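4.2 Gripper comparison

We tried the Cirix and Hamdy hand-held grippers over 2,849 demonstrations. The Cirix closes crisply and tires the wrist; the Hamdy forgives the wrist and, now and then, lets go of the object. Tracking dropped out in 108 runs, mostly when an operator turned a marker cube towards their own stomach, a behaviour no calibration could cure.
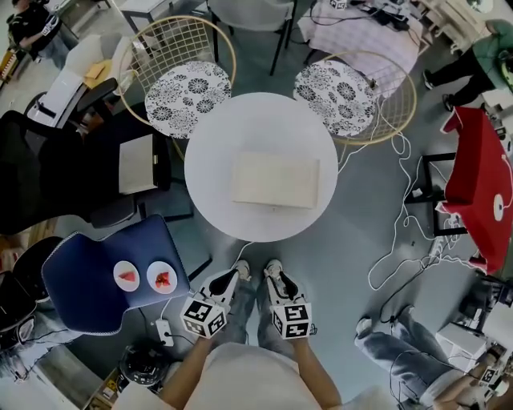 Figure 5. Operator holding two grippers with marker cubes over the round table.

Retraining the operators took 2 days. The grippers were less open to advice.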